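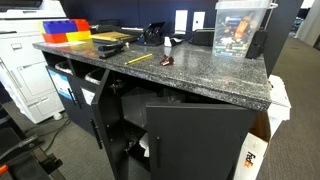

The counter end of our office, cupboard doors open, bricks and all

Clanby Forum > Kit and Budgets > Planning a tidy-up arm for a small office

pelham_rob
September 28, 2020
Right, I'm properly excited about this one! We've got 1,441 pounds left in the kit budget and I want to put it towards a mobile arm that can clear this counter into the cupboard underneath. Stapler, pencil, toy bricks, padded envelope, all sorts of shapes, and that's exactly why I like it as a test. The Bundero base is 1,000 second-hand, which leaves 441 for the gripper and bits. Has anyone run the Nedelcu two-finger on one of these?

marrowfat
Lovely plan, but the gripper will eat your change. The Nedelcu is 300 and then you need the mounting plate at 97, so you're left with 44 quid for cables, pads and the spare battery you'll certainly want. I'd wait until October and see what next year's budget looks like.

pelham_rob
Ooh, I'd missed the plate. Still fits though, just!

tsutomu_e
I had the same gripper on a Pondent arm and loved it. Big bricks are a joy. The pencil will drive you up the wall, so buy soft finger pads before anything else. Also measure how far the arm has to reach over that thick rounded edge to get at the things by the wall.
Tsutomu Ebihara

marrowfat
And what about the doors? Those long bar handles are easy to grab, I'll give you that, but pulling a door means the base has to back up at the same time. I would budget for the counter only and prop the doors open.

tsutomu_e
Don't agree. Bar handles are the nicest sort to start on, and door opening is the fun part. Leave it out and you've paid for wheels you barely use.

pelham_rob
I'm with Tsutomu on the doors, sorry marrowfat! But I'll take the point on spares, so the plate and pads go on the list first and the battery goes on the October order. Does anyone know if the plate comes with its own bolts?

marrowfat
Mine did. Four long ones and a hex key, keep the key.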